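Vustirix 布たたみ学習メモ(README)

両腕ロボットでTシャツをたたむ研究のコードと学習済みモデルを置いています。再現してくれる人が増えるほど嬉しいので、つまずいた点も含めてなるべく全部書きます!

最終更新:2018年8月28日

概要

Vustirixは、布の輪郭全体を推定するのをやめて、「次につまむ2点」だけを頭部カメラの画像から予測する手法です。袖や裾の位置を個別にラベル付けする必要がなく、デモ1本あたりの準備がぐっと軽くなりました。ネットワークは左右の手先それぞれに目標点と接近角を出力し、軌道生成は既存のプランナZastettiに任せています。

学習に使ったのは700本の遠隔操作デモです。操作はIrén SzalaiとLevente Vassが交代で担当しました。二人のたたみ方はかなり癖が違うのですが、混ぜて学習したほうが片方だけのときより成績が良く、これには全員で驚きました。

左右で手先が違うことについて

左腕は平行グリッパ、右腕は指のあるハンドという非対称の構成です。最初は両方グリッパにそろえる予定でしたが、比べてみるとこの組み合わせがとても面白い。グリッパは布の端をまっすぐ押さえるのが得意で、ハンドは重なった袖のような厚みのある部分に指を入れやすいのです。

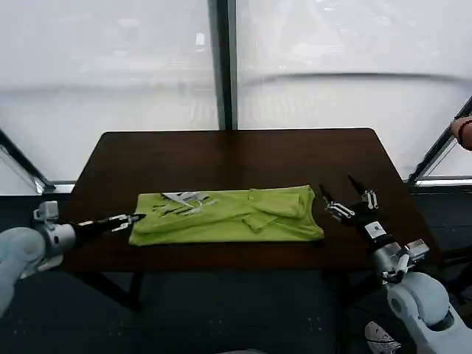 そのため、モデルには左右の役割を固定で教えていません。どちらの手先がどの点に向かうかも出力の一部で、損失は割り当てを入れ替えた場合と比べて小さいほうを採用します。この変更だけで学習がずいぶん安定しました。実装はassign_loss.pyにあり、短いのでぜひ読んでみてください。

しわの扱い

布が平らでなくても止まらないこと、これが今回いちばんうまくいったところです。折り目が盛り上がったままでも予測点は大きく跳ねません。7月の版では、プリント柄の白い線を布の縁と取り違えることがよくありました。Dezső Siposが柄をランダムに貼り替える拡張を入れてくれてから、この種の失敗は目に見えて減っています。augment_printを有効にしておくことを強くおすすめします。

動かし方

設定ファイルはconfigs/fold_tshirt.yamlです。バッチサイズの既定値は8、GPUメモリが足りないときは4に下げてください。学習率はそのままで構いません。乱数シードは5種類を同梱しました。結果を比べるときは全部回してもらえると、こちらの数字と突き合わせやすくなります。

実機で動かす前に、必ずdry_runで目標点だけを表示して確認してください。机の高さがずれていると指先が天板に当たります(一度やりました)。

わかっている問題

・濃い色の机に濃い色のシャツを置くと、奥側の縁の予測が不安定です。
・窓からの逆光が強い時間帯は、右手の接近角がばらつきます。露出の固定で多少ましになります。
・長袖は未対応です。Ville Oksanenのブランチで試作中で、袖を先に内側へ折る動きがもう出始めています。

質問やバグ報告はissueへどうぞ。ハンドの指の割り当てに関する話はPeadar Hennessyが詳しいので、タグにhandを付けてください。別の手先で試した結果も大歓迎です。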